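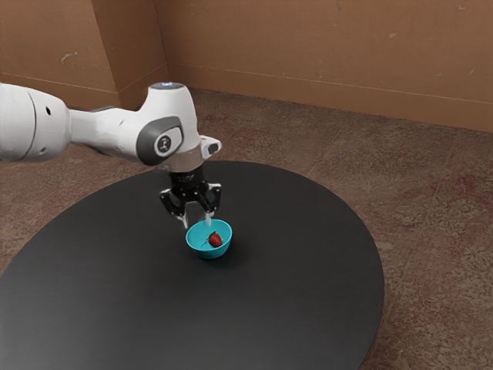
Clargate packing cell, sim notes, July

Back on the one-berry task before anything goes to the line. Loaded build 3815 and left the bowl where it was. Main point from the shift lead's list: packers want to stop doing the bend-and-pick part and keep the sorting, which they trust themselves on more than us. So the arm gets picking only. Grading stays with people.

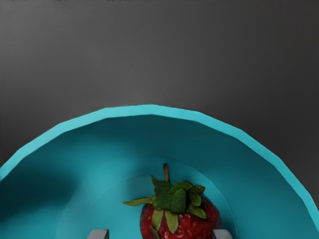
Finger gap on approach is still my worry. The leaves stick out past the fruit on one side, and a packer would just work around that by feel. Trying 2 approach angles, straight down first. Väisänen grip settings for both.

Open items:

1. Clearance over the bowl rim. Raise the lift height by 4 mm and rerun.

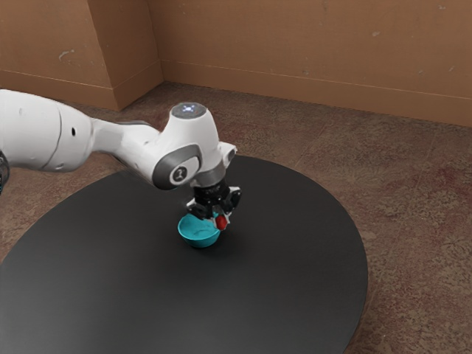

2. Staffing sheet. Drorna moved its pickers to checking and rework, same pay grade. Ask if ours can be written up that way before the trial.

3. Stop button within reach of both seats. Packers asked twice.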